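Section 5: Handling of Nested and Woven Containers

5.1 Scope

This section sets out the required practice for operators of the Somdale bench cell when the arm is used to separate, lift and nest open-topped woven containers. It applies to teleoperated and scripted running alike. It is to be read together with Section 3 (Guarding and Access) and the site risk assessment held by the cell supervisor.

Woven goods differ from moulded trays in several respects. The rim is uneven, the walls give under load, and fingertips may catch in the openings of the weave. The limits given in Section 4 for rigid containers shall not be used here.

5.2 Before starting

1. Confirm that the arm is in the park position and that the enable switch is released.
2. Clear the tabletop of tools, fasteners, labels and packaging.
3. Inspect each container for broken or lifted strands. Containers with loose ends longer than 17 mm shall be set aside.
4. Place the lower container flat on the table with its long side parallel to the front edge, within the tolerance set for the task.
5. Load the profile named WOVEN-OPEN in Fullo and check that the displayed revision is 418 or later.
6. Check the cable run from wrist to shoulder by hand through its full travel.

CAUTION: Do not carry out step 6 with the drives energised. Lockout is to be applied in accordance with Section 3 whenever hands are inside the marked area.

5.3 Gripping by the side wall

1. Jog the arm to the approach height above the short end of the upper container.
2. Open the fingers and rotate the wrist until the container wall will pass between them.
3. Lower the arm at reduced speed so that one finger enters the container and the other remains outside it.
4. Close the fingers on the wall. Stop at first contact, then apply the holding force given in the profile.
5. Pause and inspect the grip before any upward movement is commanded. 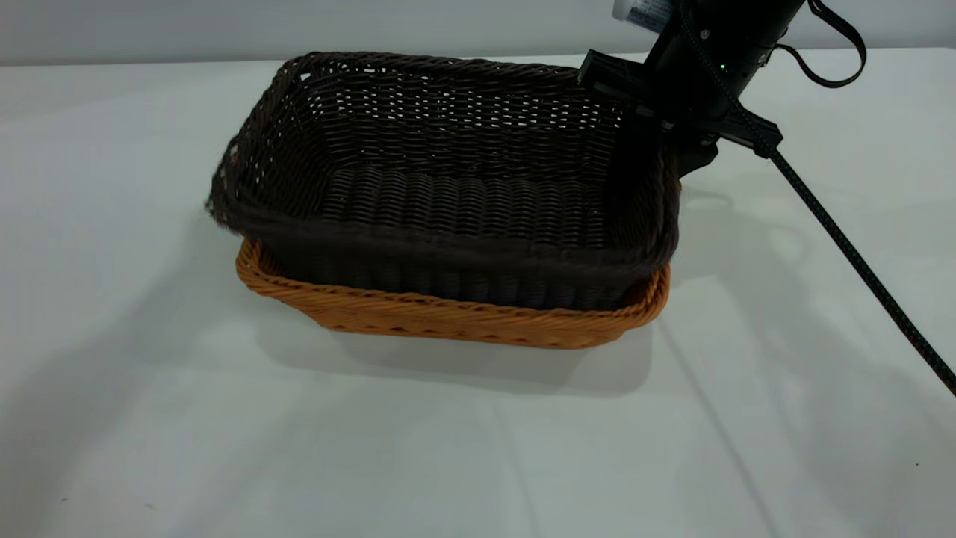
Figure 5-1. Side wall of the upper container held between the gripper fingers.

NOTE: The braided rim is thicker than the wall below it. A grip taken on the rim alone is liable to roll and shall be released and repeated.

NOTE: With a dark container and black fingers, the inner finger can be difficult to distinguish from the weave. Operators shall confirm its position from a second viewpoint or from the Pova position display before closing.

5.4 Lifting and separating

1. Raise the arm vertically at no more than the profile speed. Lateral movement is not permitted until the upper container is clear of the lower rim.
2. If the lower container rises with the upper, stop. Lower both to the table, release, and repeat from 5.3.
3. Where the force reading exceeds the alarm value, the Wendt controller will hold position and display code 3527. Do not clear this code remotely. Attend the cell and establish the cause.

WARNING: No person shall reach beneath a suspended container, whatever its weight.

5.5 Working over an open container

Where two containers are in the work area and one is raised, the raised container is to be treated as a moving part of the cell. The operator shall maintain a clear view of it as well as of the container being approached.

1. Close the fingers fully before descending for a floor check.
2. Descend vertically, keeping the wrist and any attached module clear of the back rim.
3. Stop above the woven floor. Fingertips shall not be pressed into the weave.
4. Watch for slack cable near the rim. If a loop comes within reach of a strand end or handle, stop and re-dress the cable under lockout.

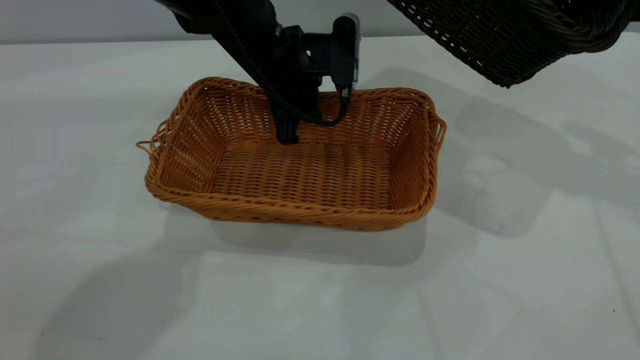
Figure 5-2. Closed fingers lowered into the orange container, with the dark container raised at upper right.

5.6 Nesting and final condition

1. Align the long sides of both containers before lowering.
2. Lower the upper container until it is supported by the one beneath. Do not drive it down to force a closer fit.
3. Open the fingers and withdraw vertically. Check that no strand has been drawn out with them.
4. Return the arm to the park position and release the enable switch.
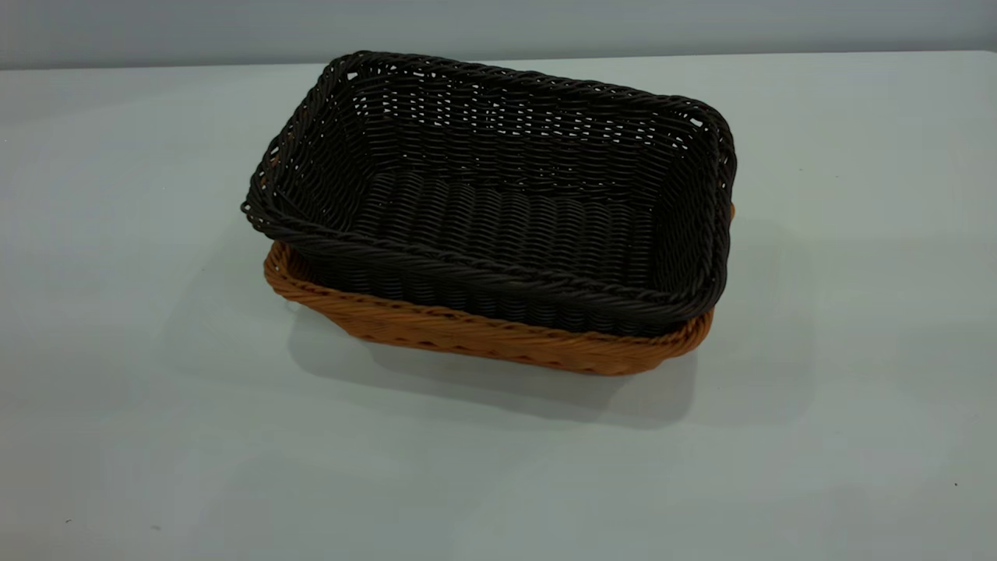

Rims need not coincide at every corner. A small overhang at one end is acceptable provided that the lower container sits flat and the stack does not rock when the table is tapped lightly by hand. Any stack that fails this check shall be separated manually, under lockout, and entered in the cell log.

5.7 Records and periodic checks

The operator shall record the profile revision, the number of repeated grips and any stop codes at the end of each session. Finger pads are to be examined for embedded fibre after every 900 grip cycles and cleaned with a dry nylon brush. Solvents shall not be used on the pads.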